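Bathroom bay notes, April, after lunch

Still on the black-topped vanity! I like the white basin against it (Huệ Lò says every splash will show, and she may be right). Gave the Prerton polish another go, about 60 ml, and put the small bits away in the unit underneath.

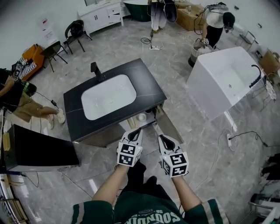

Next job is the baths, white one first, then the green. Must ask Ulix for more cloths.

4 shares · 2 comments

Ogundipe: Which polish?

Huệ Lò: Prerton, and too much of it!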